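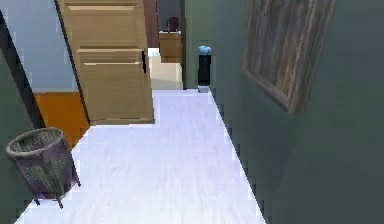
Risley (simulation package)

Risley is a commercial software package of simulated indoor environments, used to test navigation programs for mobile robots before they are run on physical machines. It is developed by the firm Janevski, based in Rernudberg, and was first released on April 10, 2021.

Contents

The package contains 300 rendered interiors, most of them homes and small offices. Hallway environments form a separate group. A typical hallway has a pale floor between dark green walls, an open door, a wastebasket near the walking path and a water cooler at the far end. Adjoining rooms may have floors of a different color, such as orange, so that users can check whether a program treats a change of color as an obstacle.

Rendering

Views are produced at 30 or 60 images per second. Lighting is even by default. Edges between walls and floors can appear jagged, a limitation noted in the product manual.

Licensing

Risley is sold by yearly subscription. The standard license covers 10 users at one site. A teaching license, added in September of the release year, omits the tools for editing floor plans.

Reception

In a review for the trade bulletin Rerkgate, Zdenka Ionescu praised the range of door positions but found the furniture repetitive. She recommended the package for early testing and advised buyers to request a trial before subscribing.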